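June, notebook entry, late afternoon

Back on the sourdough crackers, for those of you following along (hi Ľubica). Batch 31 came out of the oven just after lunch and I'm pretty happy with it! Batch 30 was a brick, so the bar was low, but still. This one snapped properly when I broke it and the rosemary came through without that soapy thing we had all spring.

What I changed: rolled the dough thinner, went down to 2 spoons of oil, and let the discard sit out overnight on the counter before mixing. Flour is still the Biltov rye, cut half and half with plain white. Lizelle thinks the rye is what makes them taste "like a barn" and she may be right, but I like a barn. Salt is the flaky Skirnport stuff that Diane brought back, and I put it on after brushing with water so it sticks.

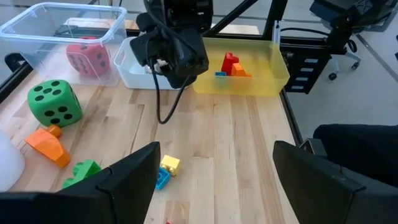
Does the discard have to be fresh from the last feeding? Mine was 3 days old in the fridge for this batch and the flavor was better for it, a bit more sour, with no difference in how the dough rolled out. I wouldn't push it much past a week. Ctibor did, and his smelled like nail polish (he baked them anyway, and ate them).

Baking is still the annoying part. The edges go dark while the middle is bendy, and I've tried turning the tray, moving it down a shelf, cursing at it. Today I baked until the edges were just colored, pulled the outside ones off, and gave the rest a few more minutes with the oven off and the door cracked open. Much more even. It's fussy though, and if I were making them for a crowd I'd want something easier - maybe scoring the whole sheet deeper before it goes in, so the steam has somewhere to go.
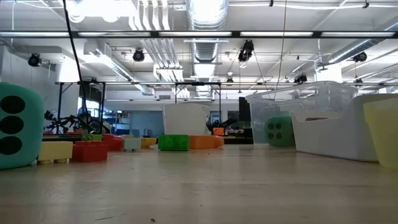 Scoring with the pizza wheel works as long as there's flour on it, by the way. Without flour it drags the dough along and you get those sad wavy ones. I cut 59 small squares out of one sheet, which is a silly size to butter but good for dropping in soup.

Svatopluk wants a caraway version. His grandmother's had caraway AND poppy seeds and apparently mine are missing the whole point. Fine, next batch gets both, toasted in a dry pan first, and he can grind the caraway himself because I hate cleaning that grinder.

Still to sort out: keeping them crisp. The last good batch went soft by the next morning in the Kubíček tin (the lid never did sit right). Going to try a glass jar with a spoonful of dry rice at the bottom, and leave a few in the tin to compare. Will write down how both are tomorrow. Also need more rye, we're down to the end of the bag.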